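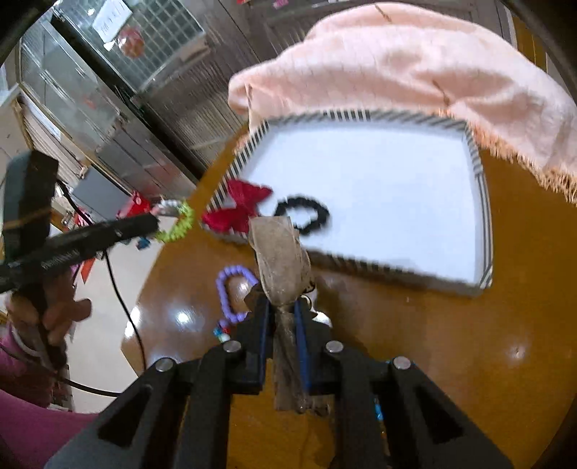 I have been putting off writing up the cloth thing for most of July, partly out of laziness and partly because the result is a little embarrassing. It isn't wrong, as far as Fouzia and I can tell. It's just the sort of result where you tell your mother over the phone and she says, "Well, yes."

Some background for the three of you who came for the sourdough posts. Our little group collects demonstrations with hand-held grippers. A person holds the gripper, picks things up and puts them down, the camera on it records the lot, and later a policy is trained on the recordings and sent off to do the same on an arm. The appeal is that you can take the gripper anywhere there is a table. The drawback is that you then have to find tables.

Most of our older data is rigid stuff. Cups, blocks, a stapler that has been lifted more times than any stapler deserves. This summer Anayeli Bañuelos decided we should do soft and small things instead: scrunchies, bows, bracelets, strips of rough brown cloth, towels with fringe. All the things that live at the bottom of a drawer. The task was to move one named item into or out of a tray with a raised rim, and it sounded like a nice quiet month.

We ended up with 2278 demonstrations. I would like to say they were all beautiful. I watched a great many of them, and I can report that there are people with advanced degrees who can't pick up a bracelet.

The question was where to grab. With a cup you don't get much say. With a strip of cloth you can pinch the end, or a corner, or grab it by the middle so it bunches up between the fingers and flops out on both sides like a badly tied necktie. Tomoyo Hirano, who wrote the first instructions, asked everyone to pinch near an end, on the grounds that it's tidy and the rest of the cloth hangs where you can see it. About a week in, people got bored and started grabbing the middle. I sent a stern message. The message was ignored – as my messages are – and so we had an accidental experiment.

So we split it. Same network, same training recipe, 300 demonstrations of end grabs in one pile and 300 of middle grabs in the other, same mix of objects as near as we could match them. Fouzia Dhanial ran the training on Katene, our older machine, which makes a noise like a hairdryer in a bucket. Then we put both policies on the arm and let them try.

The middle-grab policy was better. It was better on the cloth strips by an amount I'd be happy to defend in front of strangers, and a bit better on the bows. On scrunchies there was nothing in it. On bracelets both were terrible, and I will be taking no questions on bracelets.

Our best explanation is dull. If you aim for the end of a soft thing and miss by a little, you close on air. If you aim for the middle and miss by a little, you still have cloth. The end-grab policy's reach looked lovely right up to the moment it came away with nothing, and then it would carry the nothing carefully over to the tray and set it down. I found this more relatable than I should have.

There is a second part, which I trust less. Placement got worse. A strip held by the middle lands in a heap, and if you care how it lies when you let go, the end grab wins when it has hold of anything in the first place. We only scored whether the item finished on the right side of the rim. Toshiko Tamura pointed out that this is a very low bar, and that she has a dog who meets it. She is right, and the next round will have a proper score for how flat things land, as soon as we can agree on what flat means. We have had 2 meetings on flat.

Other things I'd want you to know before you quote any of this. It is one gripper design. Only 18 of the trials per object were run with the tray moved from its usual spot, and I wouldn't lean on those. And since nobody was assigned a grab at random, the middle piles are heavier on the people who ignore messages, who may simply be better at this. Fouzia thinks that last one is the whole story. I have asked her to stop thinking it until we've rerun things with assigned grabs.

The rerun starts next week. Tomoyo has rewritten the instructions so that each person gets a card saying END or MIDDLE, in capitals, and I have been asked not to send any messages. Anayeli wants to add socks. I voted against socks and lost.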